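Buying the arm last: a chat with Keisha Pennington 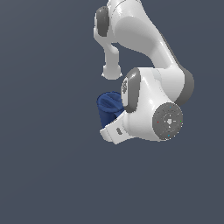

A simulated white arm with a dark blue cloth in its gripper.

I caught Keisha Pennington at 4 in the afternoon, with a spreadsheet open and a cold coffee next to it. She handles equipment planning at Junditero, a small textile care outfit, and she's been pricing a folding cell since March. I figured we'd talk about arms. We mostly talked about grippers (and floors, more on that later!).

"Everyone wants to start with the arm," she told me. "It's the big shiny line. I made them leave it blank until we knew what we were asking it to pick up."

So her first spending was on simulation time. Her colleague Dae-han Hwang set up a rendered arm and had it work with a single piece of cloth, over and over, with hardly anything else modeled. I asked if that felt like a lot of fuss over a rag.

"Cloth is the whole job," she said. "If I'm buying for boxes, fine, send me a catalog. Cloth bunches up. Dae-han would show me a grip he liked and I'd say okay, now where's the corner?"

Her budget sheet has 98 lines, which made me laugh until I started reading it. Spare fingers. Cable covers. Training days for two shifts. She keeps 25 percent back for things that come up after install, and she's already been asked to give some of it up -- twice.

"I said no both times. Ask me again when it's running."

Two suppliers are still in the race, Stelov and Serkell. She wouldn't tell me who's ahead, but she did say one quote had the gripper bundled in and the other listed it separately, and that it took her a whole morning to get them onto the same page. She now sends every vendor her own form to fill out.

And the floor? The spot they'd picked slopes toward a drain. Leveling it wasn't on anyone's list, so it's line 5 now, right up near the top.

I asked what she'd want from a vendor visit. "Bring our towels," she said. "The old ones too. I don't want to see yours."

The order is supposed to go in once Randi Brekke in finance signs the floor work. Keisha was calling her next, so I let her go.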